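Getting Through the Sewing Room Pile

My mending basket had been sitting there since September, and it finally got tall enough to fall over. So I spent an evening on it, and I picked up (or remembered) a few things along the way that might help with yours.

Start with buttons! They go fast and you feel like a champion. I use doubled thread, run it over a bit of beeswax, and slip a toothpick under the button while I sew. Pull the toothpick out, wrap the thread around the shank 4 times, knot it, done. My husband's coat has been through two winters with buttons sewn on that way and they haven't budged.

Hems next. If the old crease won't press out, dab on a little white vinegar and water, half and half, then press with a damp cloth on top. Try it on an inside seam first -- I once put a pale patch on a pair of navy slacks and had to wear long shirts over them until they wore out. 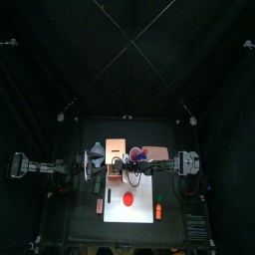
Black fabric is its own kind of misery, of course. Black thread on black cloth after supper is a recipe for a headache, so I save all of that for ten in the morning, when the sun comes in on my side of the house. If you need to rip out a seam, rub a sliver of dry white soap along it and the stitches show up so much better. It washes right out. And keep a lint roller handy, the cheap kind is fine.

For knits, please change your needle! A ballpoint 12 does nicely on T-shirts, and I put in a fresh one every couple of projects. Skipped stitches are nearly always the needle, at least on my old machine.

Small holes in sweaters I fix from the wrong side with a strand pulled out of the seam allowance, so the color matches. Bigger ones get a patch. I've stopped feeling bad about patches -- the kids ask for them now, the louder the better.

Next up is the zipper on the tent bag, which has 27 inches of bent teeth, so wish me luck with that one.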